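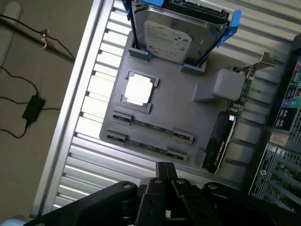 Do we need a risk assessment if the robots are only handling computer parts? You need one for every cell, whatever goes in it. Small parts don't make a small arm, and ISO 10218 looks at the whole application, gripper and workpiece included.

I'm Uldis Navickas, and I'll be taking you through week 2 of the Madel unit (bring the handout from last time, please!).

My favourite rule first: power off at the wall before anyone reaches into a chassis. I write it on the board every June and I'll write it again for you lot. 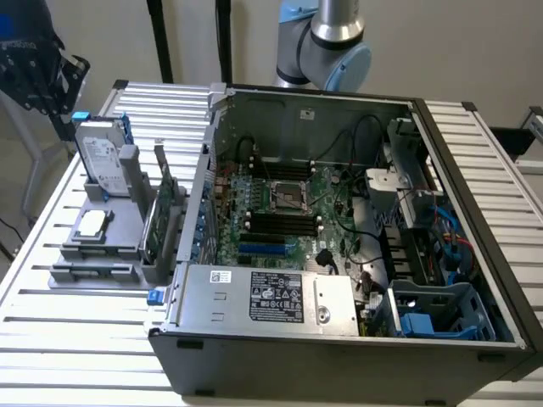 After that comes lockout. Your own tag, your own key, your name on it - and the key stays in your pocket, even if you're only ducking out for a coffee.

Speed is next. In teach mode we cap ourselves at 176 mm/s at the Pekedthorpe lab, well under the 250 in the standard.

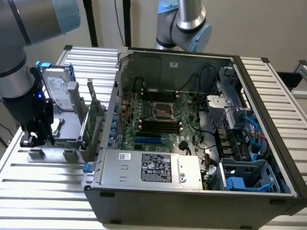

I know it feels slow, but I love slow! With two arms sharing a table, agree out loud who has the pendant, and write it in the Drandano log. 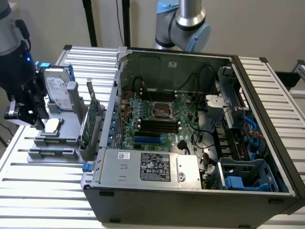
Who can reset an emergency stop? The person who pressed it, once they've checked the cell and told everyone at the table.

Reading for next week: Vītola, pages 80 to 94.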